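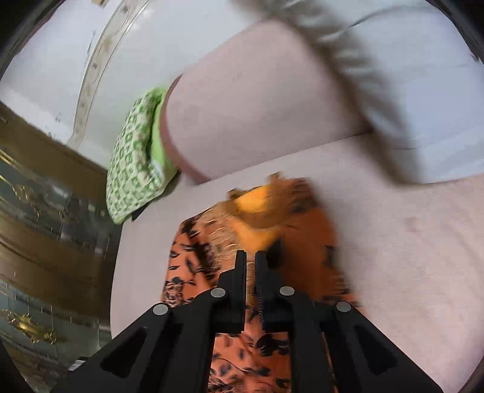 Cadora printed wrap, orange

Savchuk / Wraps and layers / Cadora

£21.00
In stock at Plirnham. Sent out within three working days.

Cadora is a light wrap in orange cloth with a dark, almost black print of leaves and other shapes. Wear it open over a plain top and trousers, or tie it at the waist with a dress. It is cut loose, so there is one size only, and most people find it fits over a thin jumper as well.

The print was drawn by Lesia Zhuravel, who also did our Undari range. It is a scattered print with no border. The pieces are cut from different parts of the cloth, which means the motifs will not fall in the same place on every wrap. Please don't return yours as faulty for this, though you can still return it if you don't like it.

Colour

The orange can look brighter or more rusty depending on the light and on your screen. If you are trying to match it to something you own, ask us for a swatch before ordering. Swatches are free and go by ordinary post.

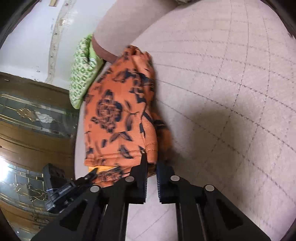 The cloth has a slight sheen and creases if it is left in a heap. Most creases drop out overnight on a hanger. For the rest, use a cool iron on the wrong side, with a tea towel in between if your iron runs hot.

Washing and storing

Wash by hand in cool water, or in a net bag on the delicates setting.
Wash separately the first time.
Do not tumble dry.
Dry flat or over a rail, out of strong sun.
Fold along the hem and keep away from rings, zips and rough wood, which can pull threads. 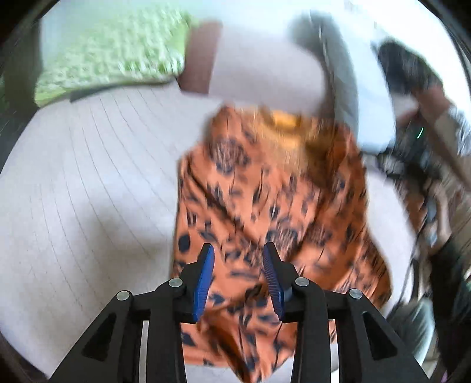
Cadora in orange, laid on a pale table.

Delivery and returns

Delivery is by tracked post within the UK. You have 21 days from the day it arrives to send it back, unworn and with the label still on. Return postage is yours to pay unless the wrap is faulty or we sent the wrong one.

Orders can also be collected from the Plirnham shop. Wait for the email saying it is ready, and bring the order number with you.

Stock

We had 100 made in this colour. The December batch has sold out and the wraps on sale now are the last of the run. No other colours are planned at present.

Page updated 17 January 2026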